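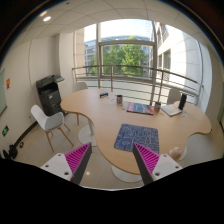
Why does the Sunday readings calendar on our parish site show the wrong week of Ordinary Time after the Flovel update?
The calendar plugin is counting from the old anchor date. Open Settings, Liturgical Year, press Rebuild from Advent, then clear the page cache.

Ticket status: Closed
Product: Flovel Parish Calendar
Opened: 2018-01-25
Reported by: Maja Piątek, Vatholm parish office
Priority: Normal

Reported problem
Since the update the Sunday page has been one week ahead. The psalm and the Gospel belong together but they are the following Sunday's. Weekday readings are correct. Saints' days are correct. The printed bulletin, which takes its text from the same feed, has the same fault.

Steps already tried by the reporter
Logged out and in again. Switched the site language from English to Polish and back. Removed the bulletin template and loaded it again. No change.

Support, first reply
Please send the value shown under Liturgical Year, Anchor Sunday, and say whether Epiphany is kept on 6 January or moved to the Sunday. Please also confirm whether the Backlund theme is in use, as it keeps its own copy of the readings table.

Reporter
Anchor Sunday is blank. Epiphany is on 6 January. Backlund theme, yes.

Support
A blank anchor is the fault. When the field is empty the plugin takes the first Sunday after Epiphany as the Second Sunday in Ordinary Time and skips the Baptism of the Lord. Everything after that runs a week early until Lent, where the count restarts from Ash Wednesday.

Do the following in order:
1. Settings, Liturgical Year, Rebuild from Advent. Leave the window open until the counter reaches the end. A full table has 1000 rows.
2. Check that Anchor Sunday now has a date in it.
3. Appearance, Backlund, Readings table, Refresh copy.
4. Clear the page cache.

Reporter
Step 1 stopped at row 225 with "timeout after 30 seconds". Anchor Sunday is still blank.

Support
The host is ending the job early. Under Advanced, change Batch size from Full to 3 months and run the rebuild again. It will pick up from the last complete month. Press Continue at the end of each batch.

Reporter
Ran to the end this time. Anchor filled in. Website is now right for this Sunday and the next. Bulletin still shows the old Gospel.

Support
The bulletin is stored as a draft and is not redrawn when the table changes. Open the draft and choose Replace readings. Any notices typed by hand will be kept, but line breaks in the psalm response will be lost and need putting back.

Reporter
Done, bulletin correct. One further question. The Assumption in August shows the vigil readings in place of the readings for the day. Is it the same fault?

Support
Separate fault, in the Mindunska readings pack. Where a feast has a vigil Mass, the pack lists the vigil first and the plugin takes the first entry. Set Vigil handling to Show both until the pack is corrected. Logged on its own ticket.

Resolution: anchor date rebuilt in batches, theme copy refreshed, draft bulletin updated by hand.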